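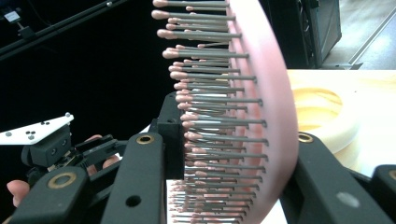 The one-drawer rule and the pink paddle brush

Trevader Home Forum > Small Spaces > Drawers and Dressers
Posted 17th June by lintroller_deb
3277 views

We have one bathroom drawer. It is 11 inches wide on the inside and two adults are supposed to live out of it. Last night I emptied the whole thing onto the table, because I read somewhere that you should, and because I apparently had no other plans.

The pink brush is the problem. It's a paddle brush with long gray pins and pink ball tips on every one of them, and the back curves, so it won't lie flat in any direction I've tried. Pins up, the drawer catches on them. Pins down, it rocks. On its side it behaves until someone closes the drawer like a normal person, and then it falls over and takes the toothpaste with it.

I bought a Niven divider set in May. The longest slot takes a comb. What do people do with a paddle brush in a shallow drawer? Please don't say "get a cabinet." There's a pipe where the cabinet would go.

gravelpatch replied:
Get a cabinet.

gravelpatch replied:
Okay, sorry. Hang it up. If there's no hole in the handle, a loop of ribbon and a stick-on hook inside the door will do it. Mine's been up so long I've stopped seeing it, which has led to me buying two more.

hob_and_kettle replied:
I'd go the other way and keep the brush in the drawer, lose the dividers. Dividers are for people who own things in the shape of dividers. A drawer that size wants one shallow tray for the fiddly stuff and open floor for everything else.

Also wash the brush while it's out. Comb the hair out first, then warm water with a drop of shampoo, an old toothbrush between the rows, and leave it pins down on a towel overnight. Don't soak it. If there's a cushion under the pins it drinks water and gives it back to you a week later.

lintroller_deb replied:
It was washed on Sunday's schedule, thank you, by which I mean my mother visited.

I tried the open floor idea. Better! The brush slides to the back and stays there, sulking. My husband says he can't find his razor, but he couldn't find it before either.

moth_ledger replied:
Disagree with hob about not soaking. I've given mine a ten minute bath every month for years and it's fine. And pins down is how you bend pins. Stand it in a mug, handle first.

hob_and_kettle replied:
A mug holds water at the bottom, so now your handle is in a puddle. And how many brushes have you been through in those years?

moth_ledger replied:
That's between me and the drugstore.

pelmet replied:
Can we talk about the Omus tray for a second? I had one. It's 12 inches long and it would have suited this drawer very nicely if the corners weren't rounded on the inside, so you lose the bit you paid for. I use it for batteries now.

lintroller_deb replied:
While everything's still out, a second question. There are three cream rings, fat shiny ones like doughnuts, and the top one has a little orange tab on the side. I've had them stacked on the table since last night. They lean. There's some print on the bottom one that I can't make out even with my reading glasses on, and even with his.

They were in the back corner behind the cotton balls. He says they're mine. I say they're his. We've been married long enough that it could be either. Do I give them drawer space or not?
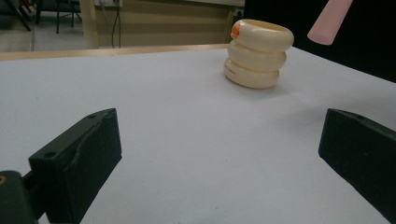 Myfanwy Skyrme replied:
If two people have to argue over who owns a thing, it doesn't get a place in the only drawer. Put the rings in a shoebox on top of the wardrobe and write the date on the lid. Give it 60 days. If neither of you has gone up there with a chair, out they go.

gravelpatch replied:
And on day 61 he'll need all three of them before breakfast. I threw out a bag of "mystery clips" once and then spent a whole winter with the shower curtain on string.

pelmet replied:
I don't like the shoebox thing at all. All you've done is move the drawer to the wardrobe. We had four of those boxes. We had a box of lids from the boxes.

Myfanwy Skyrme replied:
One box, pelmet. The whole method is one box.

moth_ledger replied:
Try a magnifying glass on the print, or run a soft pencil over thin paper laid on top. Works on old spoons. Might do nothing on something shiny.

lintroller_deb replied:
Pencil did nothing. Rings are in the shoebox, which is from my good sandals, so the sandals are now homeless.

Brush is going on a hook as soon as I find where I put the hooks.

hob_and_kettle replied:
Have you looked in the drawer?

Search this forum
Search term All sections Go

Related topics
Niven dividers: does the long slot fit anything
Is the Platov over-door rack worth the noise
Washing hairbrushes, the argument continues (part 2)
Shallow drawers and tall bottles
Omus tray corners, a complaint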